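Pesovley to Host Two-Day Documentary Market in December

Registration has opened for a new documentary market at the Nellodbridge Exchange, where filmmakers will pitch works in progress to broadcasters, distributors and sales agents. The two-day event takes place in Pesovley in December and is run by Ghasemi, the company behind the town's annual short film weekend.

Organizers said the market will make room for 400 delegates. Of those places, 200 are set aside for directors and producers who have made no more than two films. The rest will go to buyers, commissioning staff, post-production companies and festival programmers.

The main part of the program is a public pitching forum. A selection panel will choose 11 projects, and each team will have nine minutes on stage to show footage and explain its budget and schedule. Questions from buyers will follow each pitch. Projects can be at any stage between early development and rough cut, but teams must have some filmed material to show.

Films of any subject can be entered. Entries must be planned for a running time of at least 50 minutes, and series will be considered if the team can present a complete outline. Projects that already have a signed worldwide sales agreement are not eligible for the forum, although their producers can still register as delegates and book meetings.

Private meetings will be held in the upper hall on both afternoons. Delegates will be able to request them through the event's online schedule, which opens to registered users four weeks before the market. Each meeting lasts 20 minutes. Ghasemi said buyers will receive the full project catalog ahead of time, including projects that were not picked for the stage. 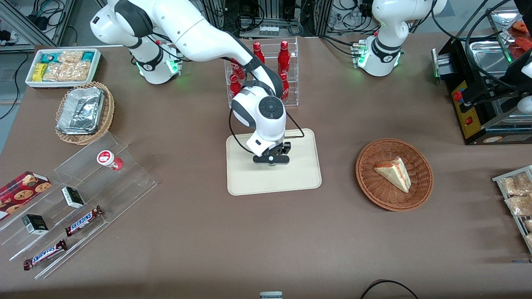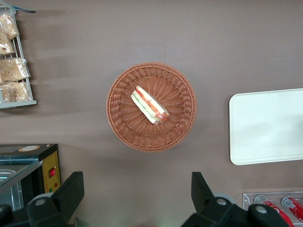
Sessions on rights and finishing

A program of talks will run beside the pitches in the smaller of the two ground-floor theaters. Confirmed subjects include clearing archive footage, co-production contracts, preparing a film for delivery in more than one language, and recording usable sound with a small crew.

Post-production house Vetard is the technical partner for the market. It will supply the projection equipment for the forum and run two practical sessions on color grading, using material shot on different cameras for the same film. Seats at the grading sessions are limited and must be reserved separately. There is no extra charge for delegates.

Vetard will also offer a finishing award to one of the forum projects. The winning team will receive a final grade, a sound mix and a full set of delivery files. The award covers work at the company's own facility and has to be used within 18 months. Travel and lodging are not included.

A second award, paid for by Ghasemi, will go to a project by a first-time director. It carries a cash grant for editing costs. The amount will be announced along with the names of the jury later in the fall.

Screenings open to the public

Three finished documentaries will be shown in the main theater in the evenings, with tickets sold to the public as well as to delegates. The titles have not been announced. Each screening will be followed by a discussion with a member of the production team about how the film was paid for and sold.

The main theater has step-free access from the street entrance and a hearing loop. Live captions will be provided for the pitching forum and for all talks in the smaller theater. Delegates who need other arrangements are asked to say so on the registration form.

How to apply

Project entries must include a two-page treatment, a budget summary, a short statement from the director and up to five minutes of footage. Footage in other languages needs English subtitles. Teams may enter more than one project, but only one per team can be selected for the stage.

Entries close at the end of August, and selected teams will be told by early October. There is no entry fee. Teams chosen for the forum will receive two delegate passes for each project, and they will be asked to attend a half-day rehearsal at the Exchange before the market opens.

Delegate passes are available at a reduced rate until the close of entries. Single-day passes will go on sale in the fall if places remain. Passes cover the forum, the talks and the meeting hall on both days. Evening screenings need a separate ticket, which delegates can reserve at no cost when they collect their badges.

Entry forms and the full rules can be found on the market's website, along with a list of hotels within walking distance of the Exchange.

Published 2022-06-03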